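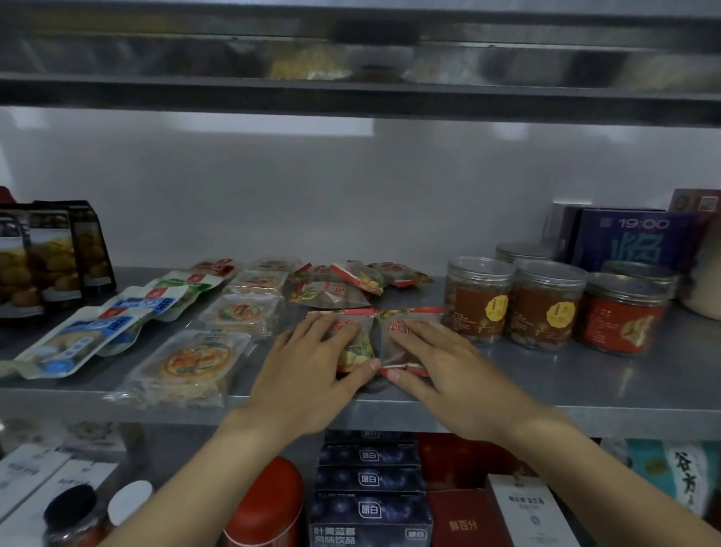 Oluvex Shelf Robot: Workshop Build Gallery

The Tuvar Shared Workshop supports members who wish to design and construct automated equipment at modest cost. One of the projects now on the floor is the Oluvex, a two-armed machine intended to tidy and restock small retail shelves. The build is led by Elango Pai, a member of the workshop, and is carried out at the members' own expense. This gallery presents the current stage of the work, in which shelf tasks are performed by hand so that the control software can be written against real movements.

Aligning two packets

Both hands press down on a pair of small nut packets, set side by side at the middle of the shelf. The software treats this as one task with two arms. The first arm holds its packet still while the second closes the gap, and the order may be reversed.

Goods of mixed shape

The shelf was stocked with soft packets, stand-up pouches and lidded jars. Rigid containers were handled well by the first version of the gripper. Soft packets required a wider pad and a lower closing force, and the present drawings reflect both changes.

Flattening a group

Hands are laid flat, fingers spread, over red-and-white packets placed in the center of the shelf, with jars standing to the right and pouches to the left. The same contact is planned for the padded palm plate, revision 6, which is being cut in the workshop.
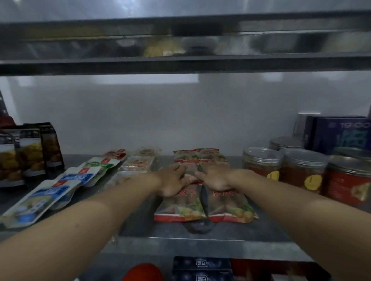 Arms and Frame

The two arms are mounted on a steel column with a manual height adjustment. The shoulder brackets were supplied by Bălan and drilled by members. Each arm is driven through belt reductions, and the motor controllers are housed in a ventilated case at the base of the column. The total cost of parts to date is $3,147, of which $429 was spent on the second set of wrist joints.

Software

Shelf tasks are recorded, divided into short movements and labeled in Odora, the workshop's own scheduling and labeling program. Members who wish to assist with labeling should complete the bench safety course before requesting an account.

Visiting the Build

The Oluvex may be viewed at the open bench session on 21st June. Visitors are asked to remain behind the yellow line while the arms are powered. Questions about the drawings and the parts list should be addressed to Elango Pai through the workshop office.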